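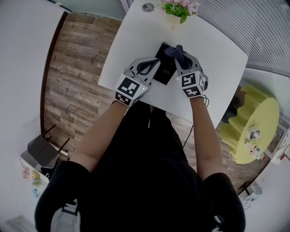

2 min read · 400 words

About us

We are Räsänen, a small company in Nenville, and our subject is housework done by machines. People ask us the same thing at every open evening: can a robot clean my home yet? Our answer is still "some of it, slowly". We started the company because we wanted to give this answer with more detail.

Take wiping a box with a cloth. A person presses the cloth on a corner, holds the box with the other hand and thinks about dinner. For a machine each of these is a separate problem. The cloth changes its shape all the time, the box slides if you push too hard, and dark cloth on a black box is difficult for a camera to see. So we teach by doing. Our people do the chore themselves with a gripper in each hand, and the marker patterns on the grippers let us follow every movement. The robot learns from these recordings later.

Tyyne Savolainen began this work at her own kitchen table on Hillside. Tapio Kuusisto joined her in the first December, after many years of repairing packing machines at Tastley, a food factory. He still thinks in shop-floor terms, and that is useful to us. In a factory the same carton comes to the same place all day. In a home there is a plant on the table, a cable on the floor, and tomorrow the chair is somewhere else.

Our chore list has 43 entries at present. Wiping flat surfaces is the one we trust most. Folding towels goes well if the towels are of one size. Fitted sheets we have given up for now – Tyyne does not agree with this decision. Shop-floor tasks such as wiping and stacking boxes are closer to daily use, and two local workshops let us try them in the evenings, after 6 p.m.

We do not sell a household robot, and we do not take orders in advance. We teach, test and publish what fails as well as what works. If you have a chore you hate, write to us about it. We read all letters, also the long ones.

872 shares · 3 comments

Marjut
Please put ironing on the list. I would clean windows myself for the rest of my life in exchange.

oldfitter
Agree about the cartons. We had an arm at work that was perfect until the supplier changed the tape.

Denise P.
How long does it take the robot to wipe one table? My son does it in four seconds and it shows.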